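Kildale laundry room swaps paper towels for cloth, and I'm a convert

November 9, 2024
By Gerardo Cruzado

I'll admit I walked into the shared laundry room at Kildale last week to move my own sheets over and walked out with a story. If you live in the building you already know the place: ground floor, past the mailboxes, two dryers that run hot and one that never seems to run at all. What's new is the folding table along the back wall, and the big bin of cleaning cloths underneath it.

The building has stopped buying paper towels for the common areas. The last case went sometime in August, and since then everything that needs wiping (counters, lint screens, the elevator buttons, the sticky patch by the vending machine) gets wiped with a cloth that goes into the wash and comes back again. Residents take one, use it, drop it in the hamper by the door. A load goes through when the hamper is full, and whoever happens to be down there folds.

I was down there, so I folded. It took me 15 minutes to get through the pile, and I'm not fast! Mrs. Polák from the third floor showed me her way, which is in half, in half again, and then stacked with the folded edge facing out so you can grab one without dragging the whole stack onto the floor. I had been rolling mine. She let me finish the roll I was on and then quietly undid it.

The cloths came from Westunmont, the janitorial supply place over by the bus garage, and the first order was almost 22 dozen, way more than anyone thought we'd need. It was the smallest amount they'd deliver. So there are cloths in the lobby closet, cloths in the bike room, and a whole shelf of them still in their wrapping upstairs in the office. The building manager told me she'd be happy never to order another thing in her life.

Not everybody loves it. One neighbor told me he'd gone right back to buying his own paper towels, and he thinks the used cloths sit around too long in between loads. Fair enough, the hamper was pretty full when I got there. There was also some grumbling at the last tenants' meeting about who pays for the extra washes. For now the machines are set so the cloth loads run free, and that will get looked at again after the holidays.

Me, I like them. I took one up to my place to try on the bathroom mirror (I brought it back, relax) and I've been thinking about getting a set for my kitchen.

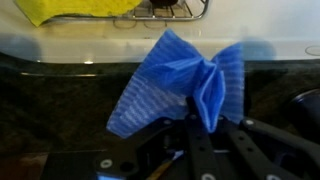 AROUND THE BUILDING

The blue ones are thin and ribbed, with fine stripes running across in a lighter and a darker blue, and they crumple up into almost nothing when you grab them in the middle. Those are meant for glass, mirrors and the elevator panel. Anything greasy is supposed to get one of the heavier cloths from the bottom of the bin, and I'm told that mixing them up is how you end up with streaks all over the front door.

If you do end up running a load, the sign on the wall asks for warm water, no fabric softener and low heat in the dryer. Please clean out the lint screen after. The detergent is the big jug marked Estumard on the shelf over the sink, and one capful does a full load. I used two and had suds coming up in the window, so learn from me.

There's going to be a second hamper near the back entrance, and the office is looking for a name or two to go on the folding list for the winter. The sheet is taped up beside the mailboxes, with a pen on a string. I put myself down for a morning slot, and Mrs. Polák has the one right after mine, so the stacks should be in good shape by lunch.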